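Sorting the closet, part two: tops, folding and the big black one

Posted 2 Apr 2022

The first part of this was coats and shoes, and it took one evening. Tops have taken a good deal longer. I have more of them than I thought, they were in four different places, and I kept stopping to try things on. I'm writing it down mostly so I remember how I did it when I have to do it again in August.

Where things were before: the hanging rail had shirts and a few sweaters that had no business being on a hanger. The dresser had T-shirts in the top drawer and more T-shirts in the third drawer, with pajamas in between. There was a bin under the bed that I had not opened since I moved to Perholm. And there was the chair. Everyone who has a bedroom chair knows what was on the chair.

I emptied all of it onto the bed one place at a time. The advice you usually read is to make one giant pile of everything you own, and I tried that a few years ago and ended up sleeping on the couch. One drawer at a time works better for me. When the drawer is done, it goes back in the dresser done, and I can quit for the night if I want to.

The piles were keep, give away, rags, and mend. Mend was limited to five things, and I have until the end of the month to fix them or they move to rags. Two of those five are only missing a button. One is a gray sweater with a hole under the arm that I have been meaning to sew up for two winters.

The bin under the bed was the easy part. It was nearly all give away. There were three polo shirts from a job I left, a fleece that had shrunk, and a Stultora rain shell with the waterproofing peeling off the inside in flakes. The shell went straight in the trash and I had to vacuum afterward. I also found a pillowcase I had been missing, so the set is complete again.

The third drawer was harder. It had old event shirts in it, and those are the ones I don't wear and don't want to give up. I kept two and let the rest go. I took a picture of one before it went in the bag, and I haven't looked at the picture since.

Folding

I used to fold everything flat and stack it. The trouble with a stack is that you wear the top three shirts and forget the others. Now I fold so that each shirt stands on its edge in the drawer, front to back, and I can see all of them when I pull the drawer open. I resisted doing this for a long time because it seemed fussy. It takes about as long as the other way once you have done a few.

For a regular T-shirt: lay it face down, fold one side in to the middle with the sleeve folded back on itself, do the same on the other side, then fold the bottom up to just short of the neck, then in thirds. If it won't stand up, the last fold was too loose. Thin shirts won't stand by themselves whatever you do and need a neighbor on each side.

I do the folding on the bed. The ironing board is too narrow, and the kitchen table always has crumbs on it. The bed is low for me, so I do it in batches and then stand up straight for a while. My back was still sore the next morning after the third drawer.

I bought drawer dividers from Grekton. They came in a flat pack and slot together. They're fine. The long ones were too long for my top drawer, so I trimmed them with kitchen scissors and the cut ends are a little ragged. If you're buying some, measure the inside of the drawer and don't go by the outside, which is what I did.

Heavy and printed things

The dark printed tops got their own evening. They show lint, they fade if you aren't careful, and the prints don't like being creased in the same spot over and over. I have an older shirt with a crack straight across the print where the fold always was, so I wanted to work out something better before I put the rest away.

The biggest of these is a black one with a high collar, white lettering around the neck and orange on the front. It is the loudest thing I own by some distance. I wear it more than I expected to, mainly on weekends and on the walk up to Hong, the noodle place at the top of the hill. It doesn't go with anything except black pants, which makes getting dressed quick. 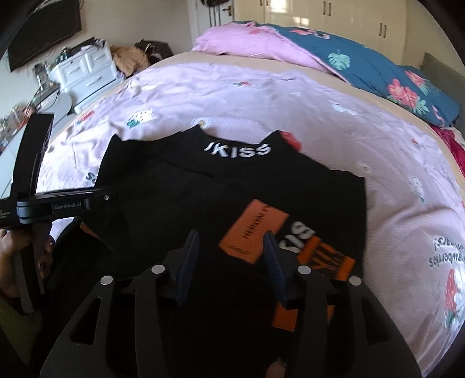 The black one spread out on the bed, collar up, creases still in it.

My method for printed tops now is to lay them face up first and smooth them out by hand from the middle toward the edges. Mostly I'm getting the big creases out, and I look over the print while I'm at it. If the lettering has begun to lift anywhere, that top gets washed by hand from then on. Then I turn it over and fold as usual, but I try to put the fold lines in plain cloth. With a big print that isn't always possible. When it isn't, I roll the thing loosely from the hem up and lay it in the bottom drawer, where there's more height.

High collars are a nuisance in any kind of fold. They don't lie flat, and if you press them down they come out with a line across them that stays all day. I leave the collar out of the fold and let it sit at the top of the bundle. It looks untidy in the drawer and I have decided I don't mind.

For washing I do these inside out and cold, with the other dark things, and I don't put them in the dryer. They hang over the shower rail until the next day. I used to hang them by the shoulders on wire hangers and got little bumps there, so now they go over the rail at the middle.

What's where now

Top drawer is T-shirts, standing up, dark ones at the back. Second drawer is pajamas and things for the gym. Third drawer is long sleeves and thin sweaters. Bottom drawer is heavy tops, rolled, with the black one on the right where it has some room. The hanging rail has only shirts with buttons on it, and for the first time I can slide the hangers along without pushing.

The bin under the bed is empty and I'm trying to leave it that way. I may use it for the spare blanket, which is on the closet shelf at the moment and slides off when I reach for anything.

Two bags went to the thrift store. 26 pieces in all, and I wrote the number on the receipt. The rags are under the kitchen sink. I cut up four shirts and that was plenty, so the others went to textile recycling. The mend pile is on the chair, I'm afraid, but it is the only thing on the chair.

Part three will be pants and whatever is in the suitcase on top of the closet. I need to borrow a stepladder for that first.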